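Gruvum Neighbourhood Shoe Library
Progress report to the Skiline Community Fund, period ending October

Dear Hằng Đoàn and everyone at the Fund,

Thank you again for your patience with us while we moved. I had hoped to send this a little sooner, but the new shelves at Gusa Street came with the wrong brackets and that swallowed most of a fortnight. We are in now, the kettle works, and I'm very happy to say the year is going well.

Families borrowing

We now have 39 families on the books, and more than 200 pairs have gone out since your grant began. School shoes are still what people ask for most, followed by football boots once the mornings turn cold. We had expected toddler sizes to be popular and they have been slower than we thought, I suspect as so many get handed down between cousins anyway. Wiremu Bolger has been ringing the primary schools to let the office staff know about us, and six of them now send a note home at the start of term.

Repairs

Fulvio Bassi ran the mending evenings again, starting at half past six, and they have become quite the social occasion (somebody's grandmother brings almond biscuits, and we've learned to keep them well away from the glue). He has taught 11 people to restitch a heel and replace an eyelet. Two of them now take work home, which has cleared the backlog we told you about last time.
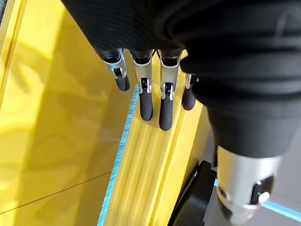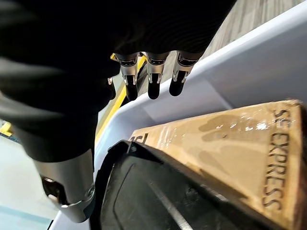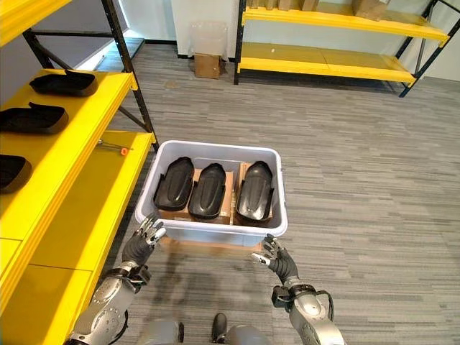 Last picture: three black shoe-shaped parts in a white storage bin lined with cardboard.

Sorting and labels

Vinh Diệp has rewritten our size labels so that the Australian, European and centimetre sizes all sit on one tag. It sounds like a small thing, but it has saved a great deal of trying on and taking off, particularly with tired children at five in the afternoon. The half sizes are still a muddle and he would like another go at them over summer.

Money

Rent at Gusa Street is a touch higher than we budgeted. We have covered the difference by buying fewer new laces and insoles, and by accepting a very kind offer of polish from Khúc, the shoe repair shop on the corner. The training line is underspent and we would like to move what is left into rent, if you are comfortable with that. Sơn Mai has the revised budget ready and will send it separately.

Still to do

The outdoor sign is waiting on council approval, and the returns box needs a proper lid before the wet weather. We also owe you the borrower survey, which is written but hasn't been translated yet. Please do drop in if you are passing; we are open most afternoons until six.

With warm thanks from all of us at Gruvum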